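4.3 Loss of wrist rotation during the dish transfer task

The dish transfer task was the last of the sink tasks to be added to the Urncombe set and the one with the worst record. The robot takes a dish from the rack over the smaller basin, lifts it clear, and returns it to a marked pose on the rack. We ran 542 trials between February and the end of the study. Of these, 62 ended in a stop called by the operator or by the controller. Most of the stops were ordinary: a poor first grasp, a dish that slid while being lifted, or a planned path that came too close to the tap. We treat those in Section 4.2. The present section deals with 14 stops that did not fit any of these groups and that we first misread as grasp failures.

In all 14, the arm reached the release pose and the hand received its open command, but the wrist was short of its target angle. The dish was let go while still tilted. In nine trials it slid along the rack and stayed there. In four it went over the front lip and into the basin. In one it struck the counter and broke, and the trial area had to be cleared before work could go on. No one was hurt. The operator, Nicanor Robles, was standing behind the marked line, as the procedure required.

Our first explanation was friction at the fingertips. The hand is a multi-fingered Kamata unit, and its finger pads had been changed two weeks before the first of these stops. We put the old pads back and the fault returned on the next day of trials. We then looked at the pose estimate for the dish, which had given us trouble with glossy objects before, and found no link. The estimated and measured dish positions agreed to within the usual error in every one of the 14 trials.

The cause was found while we were inspecting the space below the basin for another task. The under-sink task uses the wrist camera to locate fittings in a tight space, and Robles was comparing the commanded and reported wrist angles to line up the views (Figure 6).

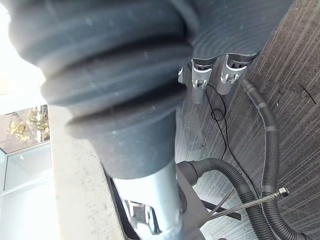 Figure 6. Wrist camera view of the plumbing under the sink: ribbed connector and metal pipe, with corrugated hoses and a braided supply line behind.

The views did not line up. With the arm held in one pose and the wrist commanded through the same angle twice, the metal pipe came out at a different slope on the second pass. The difference was small but it could be repeated. The joint encoder reported the full angle both times. Since the encoder sits on the motor side of the gearbox, it could not see any slip on the output side, and neither could the controller.

When the wrist housing was opened, the clamp screw on the output flange was found to be loose. The flange could turn a few degrees against the shaft under load. With an empty hand the slip was too small to matter. With a dish held off-centre and the palm turned partly upward, the weight of the dish was enough to move the flange, and the angle lost was not recovered until the joint was next homed. Homing took place at the start of each block of trials. This explains why the fault clustered late in each block, a pattern we had noticed but put down to battery voltage.

The clamp screw had been fitted by us. The wrist is a Bulel part and arrives assembled, but we had taken it apart to route the camera cable and had put it back together without thread locker. The build sheet listed the correct torque. It did not have a line for confirming it, and the step was not signed off by a second person. We therefore do not regard this as a defect in the supplied part.

Three changes were made. The screw was replaced and set with thread locker, and a paint mark was drawn across the flange and shaft so that movement could be seen without opening the housing. A homing step was added before every trial in place of every block, which adds a short delay to each cycle. Last, the controller now runs a check before release. The arm pauses with the dish held over the rack, the head camera fits an ellipse to the rim, and the tilt worked out from that ellipse is compared with the tilt expected from the joint angles. If the two differ by more than the set limit, the hand stays closed and the operator is called. The position used for this check is near the right-hand end of the rack, where the rim of the dish is seen against the veined marble wall and the hand hides only its lower part.

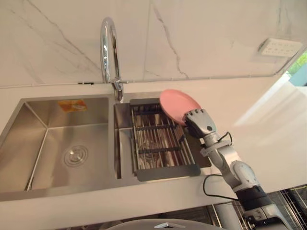
4.4 Results after repair

The repaired wrist was put back into service on March 13, 2023, and the task was run for a further 352 trials with the same dishes and the same rack. These are not included in the total given in Section 4.3. There were no releases at the wrong tilt. The pre-release check stopped the arm nine times. In seven of these the ellipse fit was poor owing to glare from the steel, and the dish was in fact at the correct angle. In the other two the dish had shifted in the fingers during the lift, and holding it was the right response.

The false stops are a cost. Each one needs the operator to confirm the pose by eye and restart the cycle. We tried a looser limit and decided against it, as the two real shifts would then have passed. A matte dish in a strong colour gave a cleaner fit than a white one, but we did not want to choose dishes to suit the check.

We also went back to the logs from the Prildale kitchen, where the same arm had been used with the same wrist before the move. Three drops there had been recorded as grasp failures. The head camera footage for two of them has been kept, and in both the dish tilts before the fingers open. The third cannot be settled. We have changed the two entries and left the third as it was, and the counts in Table 3 reflect this.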